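Visit report: fire investigation lab, Dridcombe

The Skereo lab in Dridcombe opened its burn hall to visitors in May. The building covers 2,070 square meters and handles samples from suspected arson cases as well as routine equipment tests.

Intake comes first. Debris arrives in sealed metal cans, and each can is logged, weighed and held in a locked cage. The log stood at 645 items on the morning of the tour. Turnaround for an accelerant screen is 11 working days — longer if the sample contains carpet backing, which gives off compounds similar to those in gasoline.
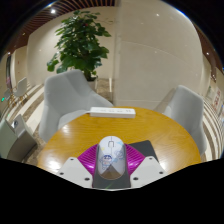
Burn hall

The hall has 4 test cells. We watched a stairwell mock-up burn in the second cell, with thermocouples read out on Disonex software behind the glass. Flashover was not attempted. The extraction fans are loud, and the guide's remarks on ventilation were hard to follow from the back row.

Getting there

Take the Rawashdeh Road entrance; the main gate is for deliveries only. Closed shoes are required in the hall. Parking fills by 9 a.m.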